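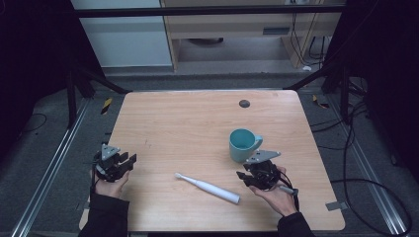
Mornby Desk, Small

A plain table in a pale, natural finish that leaves the grain easy to see. We've been making the Mornby longer than anything else in the shop, and it's still the one I'd pick for my own place!

The top is a simple rectangle with the corners slightly rounded, so you can lean on it for an afternoon without a hard point digging into your arm (and your hip will thank you when you squeeze past in a small room). Near the far edge, a little right of center, there's a round grommet hole in dark gray. Run a lamp cord or a charger down through it and the top stays free for whatever you're doing. It's small enough that you stop noticing it after a day or two.

People buy this as a desk and then use it for everything else. It's been a breakfast table, a sewing table, a spot by the bathroom door for a mug and a toothbrush. The light finish gets along with most things you put on it, and soft colors like teal look especially good against it.

Finish

The Mornby comes in Natural only for now. The grain is different on every top, so yours won't match the pictures line for line. Some have long quiet streaks, some are busier. If you're ordering two to stand side by side, put a note on the order and we'll go through the stack and find a pair that sit well together. We love doing this.

Care

Wipe with a soft damp cloth, then a dry one. Skip scouring pads and anything with bleach. Use a coaster under hot mugs, please. If you tape things to the top, peel slowly and pull low along the surface. Leftover stickiness comes away with a drop of dish soap in warm water.

Putting it together

The legs bolt on from underneath and the wrench is in the box. Lay the top face down on carpet or a blanket, start all the bolts by hand, and only then tighten them up. Two people make the flip at the end much easier.

Goes well with

Muvside drawer unit: slides under either end, same natural finish.
Kaimal cable tray: fixes below the grommet and holds a power strip.
Urus stool: low back, tucks all the way in.

Ordering

Item number: 797
Price: $200, legs and hardware included
Guarantee: 12 years on the top and legs

The current batch is 200 tables and they're going out now. The next one is planned for July, and you can put your name down for it with the same order form. Shipping is worked out at checkout from your zip code.

Page updated May 31, 2022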